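Assisted

The form had a box for Assisted and a box for Unassisted, and the whole of my job in Grunley was to put a mark in one of them.

Braster leased equipment. Until that year it had leased floor scrubbers, pallet wrappers and commercial dishwashers, all of which had been classified long before I was hired. A machine classed Unassisted could be leased at the full rate and insured as an appliance. A machine classed Assisted had to be leased with an operator's name on the contract, which customers disliked. Candik had submitted the Shezi arm in September under the heading of domestic chores, and had requested Unassisted.

The submission listed the chores in alphabetical order. Braster picked one for the site visit. I had expected them to pick the folding of towels, which photographs well. They picked the cat litter.

I arrived in Grunley on a weekday in November 2021 with the protocol, a kitchen scale, a hand counter and a bag of clumps. The clumps were mine. I had made them in my garage from litter and salt water and dried them on a baking sheet, in small, medium and large. The protocol called for "representative solids" and did not say where an assessor was to get them.

Candik occupied the back half of a former tile showroom. The test station was behind black curtains, which the lead engineer said kept the lighting consistent. She was polite and had a cold. She had printed the protocol and marked it with a yellow highlighter, and before I had my coat off she asked what I meant by "complete."

I said the protocol defined it. A cycle was complete when the clump had been located, lifted, sifted until no loose litter fell, carried to the bin and released inside it, with the scoop returned to its start position and no litter on the table.

"No litter," she said.

"None visible at standing height."

"Do you have a cat?"

I said I did.

"And there's none on your floor."

I told her my floor had not been submitted for classification. She wrote something in the margin.

We agreed on 100 cycles over two days. I would place each clump while the arm was parked, then step back to a tape line. She would start the cycle and keep her hands off everything. If she touched the keyboard, the cycle counted as assisted. If I touched anything, the cycle was void and would be run again.
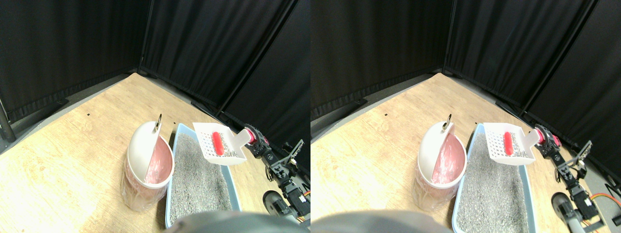
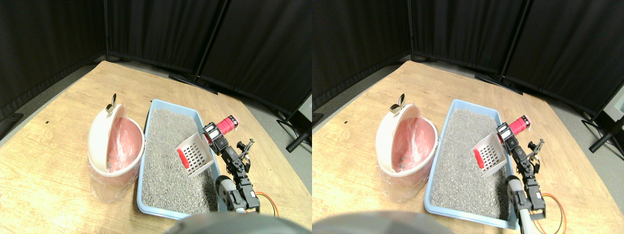
Litter station at Grunley, bin lid open. Scoop held above the tray in the first picture, on the litter in the second.

The first morning went slowly. The arm had a good sense of where the tray was and a poor sense of how deep it was. On the early cycles it skimmed the surface, rose with nothing in the blade, sifted the nothing with great care, and carried it to the bin. Under the protocol this was a location failure. The engineer asked whether it could be entered as a partial. There was no column for partials.

After the coffee break it began going deeper. It lifted large clumps reliably. Medium clumps it lifted and sometimes broke. When a clump broke, the larger piece went to the bin and the smaller piece went back through the slots, and the arm had no means of knowing that one thing had become several. I recorded these as sifting failures. The engineer pointed out that a person would also have broken some of them. I agreed, and said that a person would then have gone back for the rest, usually while complaining.

"It could be made to go back," she said.

"Can it today?"

"Today it thinks it's finished."

Small clumps fell through the slots. This was a property of the scoop and I said so in the remarks. She asked me to underline it.

The carry to the bin was the part I had expected to go badly, and it was better than the rest. The arm kept the blade level and took its time. The release was less certain. It tipped the scoop over the opening and held it there, and if the clump stuck, it continued to hold. There was no tap. I had never thought about the tap before. At home I knock the scoop on the rim of the bin without deciding to, and I had done so for years without it appearing in any procedure.

I mentioned it at lunch, which I should not have done. An assessor is not supposed to suggest improvements during a trial. She put down her sandwich and looked at me for a while.

"How hard?" she said.

I said I couldn't answer that. I meant that I was not permitted to. It was also the case that I did not know.

On the second morning the arm tapped. She had written it overnight. The protocol required that the software be frozen for the length of the trial, and I told her so. She said that in that case she would take it out again, and she did, and we both watched clumps stick to the scoop for the rest of the morning. I found this harder to sit through than I had expected. Around cycle sixty the arm held one over the bin until the timer ran out, and she walked to the other side of the curtain and blew her nose.

The litter on the table was the other matter. Each lift left a few grains on the rim and a few of those went over. I brushed the table between cycles, as allowed. I had a small brush for it and a jar, and by the end of the second day the jar was heavy enough to register on the kitchen scale. A customer would have had the jar's contents on the bathroom floor. I entered the weight in the remarks and left the column as it was. Strictly applied, the column would have failed nearly every cycle, and I did not apply it strictly. I applied it at standing height, with my glasses off. I record that here since I did not record it there.

The final count was 48 complete. The engineer had been keeping her own tally and had the same number. She did not argue with it. She asked what the threshold was for Unassisted, and I told her what I had told everyone who asked, that Braster did not publish it. It was well above what she had.

"So it can't do it," she said.

I said the form did not ask that. The form asked whether someone would have to be there.

"And someone would."

"Yes."

"Doing what?"

I looked back through my sheets. In most of the failed cycles, the someone would have had to notice that a piece was left in the tray, or knock the scoop against the bin. Those were the entire duties. A person standing by to perform them would be in the room for the full length of the cycle, and the cycle was several times longer than the chore. I had a line in the report template for labor saved, and I worked it out on the back of a sheet while she shut the arm down. The figure was negative. I checked the sign and it stayed negative.

She asked whether I would have to include that.

I said it was a mandatory field.

She helped me carry the scale out to the car. It was dark by then and the sign from the tile showroom was still up over the door with half its letters gone. She asked whether a resubmission would go to the same assessor, and I said usually. She asked whether the same clumps would be used. I said I would have to make new ones, and that the recipe was litter and salt water, and that there was nothing confidential about it. She typed it into her phone.

I wrote the report at my kitchen table that weekend. Before signing it I did something the protocol does not call for. I took the protocol down to the basement, where the cat's tray is, and ran it on myself. I had the hand counter in my left hand. I located, lifted, sifted, carried and released. I tapped. I returned the scoop to its hook, and then I put on my glasses and looked at the floor.

There were grains from the tray to the bin in a line, and older grains under the shelf. There was also a piece still in the tray, near the corner, that I had turned over and covered without seeing. I went back for it. Going back was outside the cycle as written, so under the rules I had brought to Grunley it was a failure on location and a failure on the table column, with an unscheduled intervention by the operator.

The cat came down while I was writing this on the sheet. She got in and dug a hole where I had just leveled it, and a fair amount went over the side.

I marked the Shezi arm Assisted. In the remarks I recommended that the next revision of the form include a column for partials, and another for the tap, with force unspecified. Braster acknowledged receipt on Monday. Candik's resubmission came in before the acknowledgment did, with a cover letter asking for the same chore and stating that they would supply their own baking sheet.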